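过家家玩具的清洗、晾干和收纳

2021年8月11日　分类：家务／儿童用品

这篇写的是玩具餐具、仿真蔬果、小锅小铲这一类东西怎么洗、怎么晾、怎么收。适用的材料是硬塑料、软胶、木头、布和不锈钢。带电池的玩具灶台和收银机放在最后单独讲，步骤不一样，别和前面的混在一起洗。

我家这套东西是陆续攒起来的，有新买的，有邻居给的，也有从Prandgate二手集市上整袋买回来的。去年12月搬家时彻底清过一遍，清点下来一共91件。下面的做法就是那次定下来的，后来每隔一段时间照着做，中间改过几处，改动都写在对应的步骤里。

需要准备的东西

大盆两个，一个洗，一个漂。盆的大小以能平放一只玩具盘子为准。
中性洗洁精，平时洗碗用的那种就可以。
软毛牙刷一把，用旧的，刷毛不要已经劈开的。
小号瓶刷一把，洗杯子和小壶用。
棉布或旧T恤剪成的抹布，三四块。
晾架，或者一块大毛巾。
网眼洗衣袋，洗布制蔬菜用。
白醋和小苏打，去水垢和去味时才用得上。
收纳盒，数量看东西多少。

不用准备漂白剂。颜色深的塑料沾上容易发花，木头和布也不适合，家里如果没有人生病，日常清洗用不到它。确实需要消毒的时候，按消毒产品标签上写的浓度和时间来，做完用清水漂干净，不要把几种清洁剂倒在一起。

第一步　分类

把所有东西倒在一张大桌子或者干净的地板上，按材料分堆。颜色和种类先不管。

硬塑料一堆：盘子、碗、杯子、刀叉、大部分仿真水果。
软胶一堆：捏起来会变形的，常见的有鸡蛋、香肠、部分蔬菜。
木头一堆：切切乐、木砧板、木柄的铲子。
布和毛毡一堆：生菜叶、面包片、围裙、手套。
金属一堆：小锅、小壶、漏勺。
带电池的单独放开，离水远一点。

分不清是硬塑料还是软胶的，用拇指压一下。压得动就归软胶。拿不准是不是木头的，看边缘和底部有没有木纹，贴了印刷纸的木玩具很像塑料，泡水以后纸会起皱。

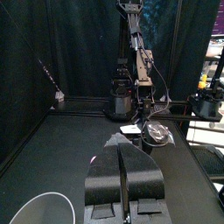 分堆的时候顺手检查。有裂口的塑料件挑出来，边缘扎手的直接扔掉。盘子和碗主要看口沿，杯子看把手和杯身连接的地方，水果看接缝。小于三岁的孩子玩的东西还要看有没有松动的小零件，拽一下，能拽下来的不要留。

另外准备一个小碗或者纸盒，专门放落单的零件：半个西红柿、没有锅的锅盖、一只筷子。先不急着扔，等全部洗完再配对，一半以上都能找到原来的那一个。

第二步　硬塑料

盆里放温水，手伸进去不觉得烫就行。我用的盆装2,000毫升水刚好没过盘子，挤一小下洗洁精，搅开。

先洗扁平的，再洗有弧度的，最后洗带缝的。盘子正反面各擦一遍，底部的圈足里容易积灰，用牙刷沿着圈走。碗和杯子用瓶刷转几圈，把手内侧另外刷。刀叉放在手掌上刷，刷毛顺着齿的方向。

有贴纸的地方不要泡。贴纸面朝上，用拧干的布擦。如果贴纸已经翘起来，干脆整张撕掉，剩下的胶用食用油抹一层，放20分钟，再用洗洁精洗。指甲油去除剂不要用，很多塑料碰到会发白，表面变黏。

水彩笔和圆珠笔的印子分开处理。水彩笔用温水加洗洁精一般能掉。圆珠笔的印子先在不显眼的地方用棉签蘸酒精试一下，不掉色再擦。擦完立刻用清水过一遍。酒精要远离火源，开着窗户擦。

洗好的放进第二个盆漂，漂到水里没有泡沫。 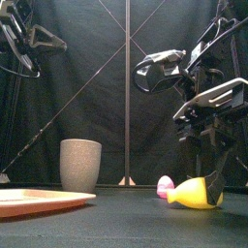
深灰色桌面上的盘子和灰色杯子，右下方是一件侧放的黄色瓶状物。

第三步　空心的玩具

瓶子、水果、奶盒造型的玩具多数是空心的。空心玩具分两种，有孔的和没有孔的，洗法差别比较大。

没有孔的比较省事，和硬塑料一样洗。但要先检查有没有裂缝：握住整个按进水里，看有没有气泡冒出来。有气泡就说明会进水，拿出来擦干外面，以后改为只擦不泡。

有孔的尽量不要按进水里。孔一般在底部或者尾端，有时候只有针尖大小，对着光转一圈才能找到。洗之前用一小段防水胶带把孔封住，洗完撕掉。胶带不要用布基的，撕下来会留很厚的一层胶。

已经进了水的，孔朝下用力甩，甩到没有水滴出来，再孔朝下立着放。第二天再甩一次。摇起来还有声音，就继续放。如果甩出来的水发黑或者有味道，里面多半已经长霉，孔太小刷不到，建议扔掉。我试过用针管往里灌白醋水，灌进去容易，倒出来花了很长时间，而且看不见里面到底干净了没有，后来就不这么做了。

仿真水果的外表有时会发黏，尤其是放在窗边晒久了的。先用洗洁精洗一遍，晾干后再摸。还黏的话，用干布蘸一点小苏打粉轻轻搓，再冲掉。搓两次还是黏，说明材料本身老化了，换新的。

蒂和把的位置最容易漏掉。香蕉、梨、茄子这些，蒂和主体连接的地方有一圈浅沟，灰和口水都积在这里，用牙刷尖横着刷。

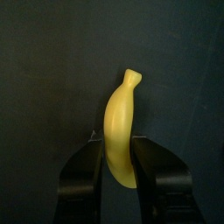
颜色浅的玩具洗完要在自然光下再看一遍，灯光下看着干净的，白天常常能看到一层灰印。深色的反过来，容易留水痕，漂完马上擦干就行。

第四步　软胶

软胶怕热，水温要比洗硬塑料的时候低一些。不要用刷子，用手或者抹布。用力大了表面的颜色会掉，特别是喷上去的那种，比如烤肠上的焦痕、桃子上的红晕。

软胶不要和硬塑料泡在一个盆里，也不要叠在一起晾。两种材料长时间贴着，接触的地方可能会互相染色，或者粘住。我有一片软胶的奶酪在一只白盘子上放了一个夏天，盘子上留下一块黄色的三角形，到现在也没洗掉。

洗完用布吸干，撒一点玉米淀粉在手上搓开，抹在软胶表面，再把多余的拍掉。这样收起来不容易黏。家里孩子喜欢往嘴里放的，这一步可以省掉。

第五步　木头

木头不泡水，也不放进洗碗机。

抹布在稀释的洗洁精水里浸一下，拧到不滴水，顺着木纹擦。然后换一块只蘸清水的布擦一遍，最后用干布擦。三块布轮着用，中间不要停下来去做别的事，湿着放得越久越容易起毛。

切切乐这类靠魔术贴或者磁铁连起来的，把两半分开擦。魔术贴里的头发和线头用镊子夹，或者用牙刷背面的硬边刮。魔术贴已经粘不住的，剪一小块新的，用木工胶贴上去，压一晚。磁铁松动的不要修，连同玩具一起扔掉，磁铁被小孩吞下去很危险。

摸起来发毛的地方，用细砂纸顺着木纹打几下，擦掉木粉。没有上漆的砧板和勺子可以薄薄涂一层食品级矿物油，放一夜，第二天把没吸进去的擦掉。有漆的不用涂。

第六步　布和毛毡

布制的蔬菜和围裙装进网眼洗衣袋，冷水，轻柔程序，不加柔顺剂。里面有填充棉的，脱水时间短一点，拿出来以后用手拍松，恢复形状。

毛毡不要机洗，会缩，还会起球。盆里放冷水和一点洗洁精，按压几下，不要搓，不要拧。捞出来夹在两层毛巾中间，用手掌压出水分，然后平放。

里面有响纸的布玩具也按毛毡的方法洗。

第七步　金属

不锈钢小锅和真的锅洗法相同。锅底和把手连接的铆钉旁边会有灰黑色的一圈，用牙刷蘸小苏打糊刷掉。有白色水垢的，倒一点白醋，放一会儿再冲。

洗完必须马上擦干。玩具锅的钢比较薄，卷边里会存水，倒扣着敲几下，再用布角塞进卷边里走一圈。已经生锈并且锈得掉渣的，不要继续给孩子玩。

晾干

晾的时间比洗的时间长得多，最好安排在早上洗，留出一整天。

扁平的东西竖着插在晾架上，碗和杯子倒扣，底下留一点缝让空气进去，不要直接扣在毛巾上。有孔的孔朝下。木头立着靠墙，两面都能通风。毛毡平放。

放在通风的阴凉处，不要暴晒。塑料晒久了会变脆变色，木头会开裂。天气潮的时候可以开电风扇，风对着晾架的侧面吹。电吹风的热风不要用在软胶上。

收之前逐件摸一遍，重点摸凹进去的地方。有一件没干透，整盒都会有味道。

收纳

收纳盒我换过好几种。最早用的是一只很大的储物箱，孩子每次都整箱倒出来，收的时候再整箱扔进去，软胶和硬塑料全压在一起。后来改成几只小盒子，按用途分：餐具一盒，水果一盒，蔬菜一盒，锅和铲一盒，布制的装袋。

现在用的是Flendik的中号浅盒，东西铺一层就差不多满了，不用翻。选别的牌子也可以，看三点：盖子孩子自己能打开，盒壁透明或者能贴标签，深度不要超过成年人的手掌。盖子完全密封的不太合适，里面有一点潮气就散不出去，我在侧面钻了几个孔。

标签用图画比用字好，不识字的孩子也能对得上。画得不像没关系，只要每个盒子不一样。贴在盒子短的那一边，放进柜子以后也能看见。

盘子竖着放，中间不用隔东西。碗和杯子不要套得太紧，套紧了孩子拔不出来，会拿去敲。套住了就在外面那只的外壁淋一点温水，轻轻转着拔。

不常玩的可以收起来一半，过一段时间换着拿出来。我是按盒子轮换，柜子里的和外面的对调，这样不用重新挑。

带电池的玩具

先取出电池，再做别的。电池仓里有白色或者绿色粉末的，说明漏过液，戴手套用棉签蘸白醋擦触点，再用干棉签擦一遍，晾干。漏得厉害的就不要再用了。

外壳用拧干的布擦，按键的缝隙用干棉签。喇叭孔只用干刷子，朝下刷，让灰掉出来。不要往上喷任何清洁剂。全部干了以后再装电池，拧紧电池仓的螺丝。纽扣电池的仓盖要特别检查，螺丝滑丝了就把电池取走，不再给孩子玩。

多久洗一次

放进过嘴里的，当天洗。有朋友的孩子来玩过，第二天把餐具那一盒洗一遍。其余的一个月擦一次，换季的时候按上面的步骤全部洗一遍。二手买回来的，玩之前先洗。

常见问题

能不能放洗碗机？
玩具本身写着可以用洗碗机的就可以，放在上层，小件装进网袋。没有写的不要放，烘干阶段温度高，薄的塑料盘子会翘。

洗完有塑料味怎么办？
新买的玩具味道重，洗完放在通风的地方多晾几天。旧玩具有味道，先检查是不是里面进了水。盒子的味道和玩具的味道要分开闻，有时候是盒子没干。

颜色掉了还能玩吗？
洗的时候水变色，或者布上擦下颜色来，就不要给会往嘴里放东西的孩子玩了。

找不到配对的零件怎么处理？
半个的水果可以留着放进玩具锅里当切好的菜。没有盖的锅照样能用。锅盖多出来的，我家拿去当小盘子。

整套送人之前要做什么？
洗净晾干以后，按材料装袋，袋子上写清楚哪些不能泡水。我上次送给Emiliano Requena家的那一袋没有写，木砧板被泡了一夜，裂了。

补充

Younes Saber来信问木玩具上的蜡笔印怎么去。可以用干净的橡皮先擦，擦不掉的部分用抹布蘸一点小苏打，顺着木纹轻擦，再用湿布带走粉末。有漆的地方力气小一点，先在底部试。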